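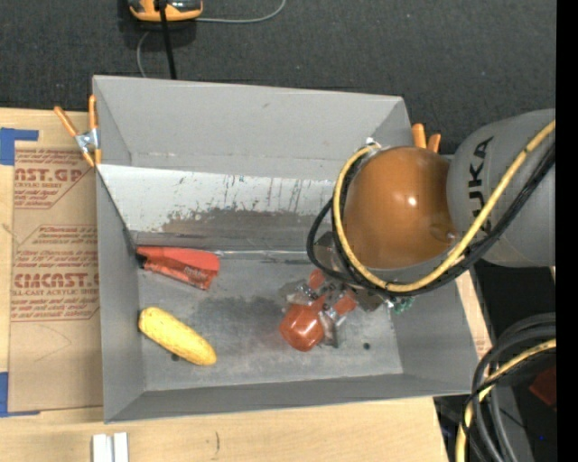 Touring and Outreach / Progress Reports

December
By Marwa Radwan, Company Manager

Search reports Enter keyword Go

Second progress report to the Ulloa Fund: solo touring program, "The Ferry Clerk"

This report covers the period from the close of rehearsals to the end of the first touring leg. The production is a one-person play of 70 minutes without intermission, written and performed by Hipólito Lagos.

Performances

The grant agreement called for 12 public performances. We gave 13. The additional date was a second evening at the Kestby library hall, added after the first sold out. The fee for that date was paid by the hall and does not appear in the grant accounts.

Total attendance was 528. Of these, 495 were paid admissions and the remainder were complimentary tickets issued to host venues and school staff. The lowest attendance was at Claltley, where the performance was moved from evening to 2:00 p.m. at the venue's request. We would not accept an afternoon slot there again without a school booking to support it.

School workshops

Three workshops in monologue writing were held, all in Kestby. Each ran for 90 minutes and ended with short readings by students. The fourth planned workshop, in Claltley, was postponed by the school and is now scheduled for the second leg. The fee for it has been carried forward.

Changes to the production

The script was cut by six minutes after the opening performances, mostly in the second letter sequence. The recorded harbor sound was replaced with a simpler track that can be run from one laptop. Setup time is now two hours, down from three and a half, and the show can travel with one technician.

Budget

Spending is within the approved total. Van rental was over budget and printing was under by a similar amount. We request approval to move the unspent printing balance to travel. A revised budget sheet is attached as Schedule B.

Next period

The second leg opens at the Karkeo Playhouse in February. Contracts are signed for four venues and two are pending. Mr. Lagos will also record an audio version of the play for host libraries; the rights agreement is in draft and will be sent to the Fund before recording starts.

The final report will include the audience survey results, which are still being entered.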